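### 4.2 Placement of the Holding Container on Shared Work Surfaces

The inventory in Section 4.1 treated each item on a shared table as a separate record. The present section considers one item whose position affects nearly all of the others: the open container into which small articles are placed while a table is being set up or cleared. At the Perkdale site this is a rectangular plastic container of a light blue color. Staff there refer to it by several names, and the term "holding container" is used in this paper for consistency.

The observations were made on tables finished in plain brown and measuring 1620 mm by 880 mm. All tables in this group are of the same size. Over the study period, 413 entries were made in the table log, each recording the position of the holding container at the start of a task, its position at the end, and any item that had to be moved to make room for it. An entry was opened when the first article was placed on the table and closed when the person responsible signed the sheet. Entries lacking a signature were kept in the total but were left out of the comparison of positions.

Two house rules were in force. The Lollard guideline, which Perkdale adopted before this study began, asks that the container be placed near the middle of the table at the start of each task. The second rule, written locally, asks that it be emptied before it is returned to the middle. Neither rule says which way the long side should face. Figure 2 shows the container in place on the brown surface.

**Figure 2.** Holding container and table surface, Perkdale site, three views.
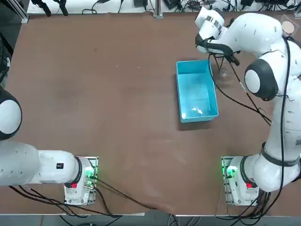
According to Bhavana Nambiar, the middle of the table was the wrong place to begin, and the guideline had been written for narrower furniture on which any position was within reach. She would have preferred a fixed place at one short end, marked with tape, and asked that this view be entered in the record before the results were discussed.

The objection has some support in the log. On a table 880 mm deep, a container in the middle can be reached from either long side, but it also divides the surface into separate areas. Items set down in one area tended to stay there until the end of the task. Where two persons shared a table, each came to treat the nearer area as a personal one, and articles needed by both were at times carried around the container several times before the sheet was signed. The log does not record these movements in detail. They are described in the remarks column, in differing degrees of completeness.

Against this, the middle position made the container hard to overlook. A container near an end was more often used for articles that belonged elsewhere, including paper labels, caps, and pens. The signed entries for end positions mention such articles repeatedly. The entries for middle positions seldom do. The reason may be a simple one, in that a container in plain view of all users is also in plain view of the person who will have to empty it. The authors did not test this explanation.

The direction of the long side was settled by habit. Most regular users turned the container so that its long side ran from the front of the table toward the back, leaving a wider strip of open surface on either side. Newer users more often set it parallel to the long edge of the table. When the container was turned between one task and the next, the remarks column usually gave no reason for the change.

Its state at the start of a task was recorded as either empty or not empty. No scale of fullness was used, as an earlier trial at Devadiga had shown that such scales were read differently from one shift to the next. A single article left on the floor of the container was sufficient for an entry of "not empty." The container in the first view meets the stricter reading.

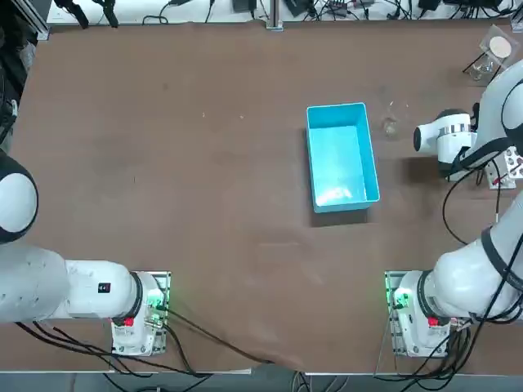 Cheng-en Ng asked whether an empty container should be on the table at all. In his reply to the draft, he argued that it takes up space from the first minute and does no work until the last, and that a shelf below the table would serve equally well. He also noted that the Lollard guideline gives no reason for its starting position.

This point deserves a direct answer. A shelf was tried on one table for a short time in March. Users did place the container there, but during clearing they tended to gather articles on the tabletop first and to bring the container up afterward. Each article was therefore handled twice. The trial was too short to support a firm finding, and the table concerned was not among the busiest. The shelf has been kept, and a longer trial is planned under the Prurell schedule.

Glassware requires separate treatment. Beakers and test tubes are not placed in the holding container at any stage, and the local rule assigns them their own area between the container and one end of the table. The rack is set down first, near the end. Beakers follow, in the space remaining between rack and container. Where beakers of different heights are in use, no order is laid down, although the log form has room for a note on the subject. In the third view, the smaller of the two clear beakers beside the blue container is the one closer to the white rack, and a further glass container, with a thin black rod in it, stands at the edge of the table.

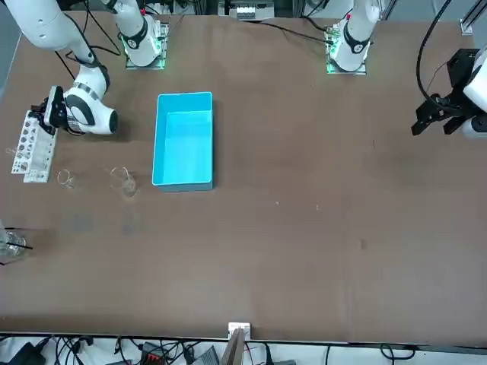
The rule on glassware was the one most closely followed. Departures from it usually took the form of a beaker set down on the far side of the container, where it was then forgotten during clearing. Rods and other long articles caused more difficulty, as the rule does not mention them. Some users left them standing in a vessel, while others laid them flat along the back of the table. Both practices appear in signed entries, and the persons signing evidently regarded both as acceptable. A revised wording, covering rods and the order of beakers, is given in the appendix together with the blank log form. The handling of caps and stoppers is taken up in Section 4.3.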